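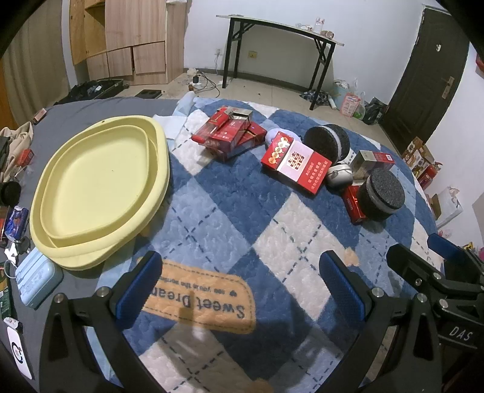 Call for participants: sorting small things at home

March – posted by Cledwyn Prydderch, Cukemine

Cukemine is looking for people who will sort the small things that gather on a bed. We mean keys, snack packets, boxes, soft toys and clothes which wait to be put away. We want to learn how people group such objects when they have only a tray or two to put them in.

You will work in a bedroom of our Morgan apartment. One session takes 67 minutes, and you may come for 2 sessions if you like the work. We have place for 164 participants.
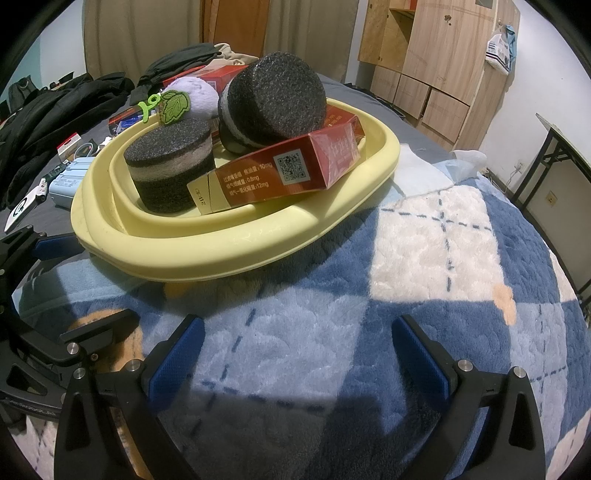

What you will do

You choose what goes together in a pale yellow plastic tray, and what stays outside it. A tray may hold a long red carton, foam cylinders and a piece of lavender plush at the same time – there is no correct answer. Afterwards we ask you to explain your choices in your own words.

Please handle the foam pieces gently. The dark side has a rough, speckled surface, and we would like to keep it so.
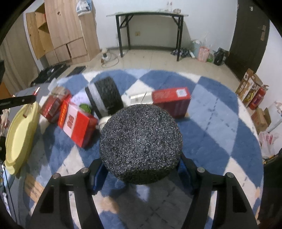 You do not need any experience. You should be 21 or older, as cigarette boxes are among the objects, and you should be able to bend over a bed without pain. Smoking is not allowed in the apartment. We pay 219 crowns for each session, on the same day.

To apply, write a few lines about yourself to Cledwyn and tell us if mornings or afternoons are better for you.

Contact: Cledwyn Prydderch, Cukemine | © Cukemine | Back to top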